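Second thoughts on the kitchen arm

I said in September that I'd believe in a home robot arm when it could put away groceries. I still don't believe in it, but I do have one bolted to a table now, so make of that what you will.

The kit is the Bemstead. Their page promises "everyday handling out of the box." Out of the box, mine couldn't find its own home position. I spent 3 evenings on the wiring and another 2 redoing it, and the manual (26 pages, mostly warnings) skips the part where the wrist cable needs enough slack to turn.

The green carpet on the table was my idea. Things roll on bare wood and I got tired of crawling after them. The towel is for soft-object practice, which I don't expect much from.

People on the Vastby forum claim 80 percent success with vegetables. They never say which vegetables. A potato is one thing. Try something long, glossy and heavier at one end. 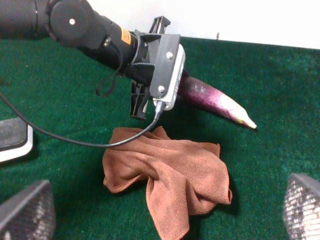 What I'd change

Longer cable, first of all. Then different fingertip pads, if I can find any that don't cost more than the groceries.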